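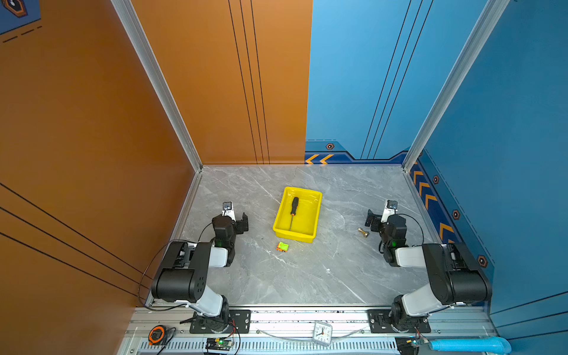 The colour of a rented room

When the old school at Baltley was turned into flats, the walls were left bare plaster for the first winter. Tenants moved in from February and were told they could paint as they liked, provided they put it back to white when they left. Most of them bought one tin and did one wall.

Strong colour has come back into small homes, and it behaves differently there than it does in a large house. In a room with one window, an orange wall throws its colour on to whatever faces it. By 4 in the afternoon a white ceiling can look peach. Blue does the opposite job and makes the far end of a room seem a little further off, though on a north-facing wall it can go flat and grey by teatime.

Manau, the paint shop on the high street, sells sample pots for £2. The staff suggest painting a sheet of lining paper and moving it about for a few days before buying more. A sample brushed straight on to the wall is judged against the old colour, and that misleads people.

The two-colour room is the harder thing to get right. Where two strong shades meet, the join is best kept at a corner or behind a post or pipe. Trira, a housing co-operative with 400 homes along the canal, now lets tenants choose from 14 shades, and its leaflet asks for a clean line and nothing fancier.

Floors matter as well. Pale stone, or vinyl made to look like it, bounces light back up and makes a dark wall easier to live with. Carpet soaks it up.

Going back to white takes longer than people expect. Orange needs a stain-blocking undercoat and then two coats on top. The decorators at Kaushik allow eight hours between coats in cold weather, with the windows open a crack.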